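Fold-flat shipping boxes with hand holes: worth the extra money?
Packing & Shipping board > Boxes and materials
14 replies, 249 views

benchmark_benny
Started 1/31/24

Our supplier has been pushing a "handled" carton on us, the kind with round holes punched in the walls so you can get your fingers in. The sales pitch is that people drop fewer of them and pack them faster. I have my doubts. A box is a box, and a hole in a box is a place for dust to get in.

We pack small parts on a table with a green mat and a white edge strip, and I have been told these boxes "basically set themselves up." Has anyone used them for more than a week? I don't want to hear from people who got a free sample bundle and loved it.

For reference, the style I mean, open on the mat: 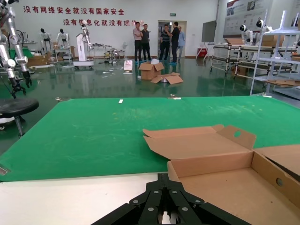 The quote I have is for 2430 of them from Trivo, and the minimum is what bugs me. If they are bad I will be looking at bad boxes until summer.

tapegun_tess
We used them for two years at my last job. They're fine. The holes are handy when you pull a box off a shelf, and that's the whole benefit. Packing faster is nonsense. You still have to square the thing up and fold the flaps, and you still have to tape the bottom if yours come without a locking floor.

Did they tell you what board grade it is? That matters a lot more than the holes.

benchmark_benny
They sent a sheet with "heavy duty" on it and no number. I asked twice.

tapegun_tess
Then I wouldn't order 8 of them, never mind 2430.

Lotar_fan_77
I'll disagree with both of you. We switched over to the Lotar version and complaints from the packing bench dropped right off. People grab a plain box by the flap, the flap creases, then it won't close flat and they tape over it like they're wrapping a broken leg. With a hole they grab the hole.

mrsdriscoll
Did you measure that or is that a feeling?

Lotar_fan_77
It's a feeling, but I'm the one who walks past the bench every day.

mrsdriscoll
Right. I walk past mine too and I could tell you anything you like about it. We had a Cabrera rep in who swore their holes were placed so they "balance the load." I filled one with catalogs and picked it up by the two holes. One was in the back and one was in the side, so of course it tipped toward the corner. If you want to carry a box level, the holes need to be across from each other. Look at where they are before you sign.

benchmark_benny
That is a good point and it's the sort of thing I would have found out on pallet three.

So is the hole in the back piece even for lifting? On the ones I'm looking at, it's in the part that stands up behind the box, and I can't work out if you lift by that or if it's meant to line up with something once you close it.

quietcorner
Depends on the make. Some have holes so you can hang or carry them, some are just there for your thumb when you open the lid. Ask for a drawing. If they can't send a drawing, they're reselling someone else's box and they don't know either.

My own gripe is table space. A box with a big folded-back lid eats the whole right side of the bench. You end up working in whatever strip is left over, and your labels wander off. I find paper bits on the mat at the end of every shift, and half of them belonged on something.

tapegun_tess
Oh, the paper bits. Yes. Get a tray.

quietcorner
I have a tray. The tray has paper bits next to it.

Lotar_fan_77
Turn the box so the lid folds away from you. Problem solved.

quietcorner
Then I'm reaching over the front wall for every part. I tried it for a month and my shoulder had views on it. The lid goes up at the back or the box goes off to the side, and either way it takes up room. Same again with the second style on offer:
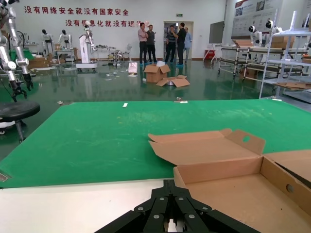
I would put the money into a side shelf at table height, so the box sits level with the mat without sitting on the mat. Ours cost less than one case of cartons. You keep the work area for the parts and you can still slide things straight across.

benchmark_benny
A shelf is the first thing in this thread I could get approved. How deep is yours?

quietcorner
As deep as the box with the lid down plus a hand. I cut it to fit. Measure with the lid open first, though, then decide, or you'll find the wall is closer than you thought.

mrsdriscoll
One more on the mat while we're at it. If yours is one of the soft green ones, cardboard marks it. Ours went streaky and I was told it was the cleaner we used. Changed cleaner, still streaky. Changed nothing else, so I blame dragging cartons across it all day. I can't prove that either, before Lotar_fan_77 asks.

Lotar_fan_77
I was going to ask.

MB_Ronning
Maj-Britt Rønning here, I do the buying for a small warehouse and mostly just read this board. We took 474 of the Mevent ones in January as a trial lot. The sales guy said the minimum was four times that. I said no thank you and he called back the same afternoon. So the minimum is only the minimum until you hang up.

As for the boxes, they are okay. The board is a bit soft along the fold where the lid bends back, and if you open and close it many times, it starts to lean. For boxes that go out once and never come back, I don't think it matters. For boxes you reuse on the shop floor I would want something stiffer.

benchmark_benny
Ours go out once, so that's useful. I'll ask Trivo for a small lot, the board grade in writing, and a drawing with the holes on it. If they won't do all three I'm staying with plain cartons and building the shelf.

tapegun_tess
Build the shelf anyway.

mrsdriscoll
And pick up a full one before you pay for it. Full, by the holes, and walk it across the room.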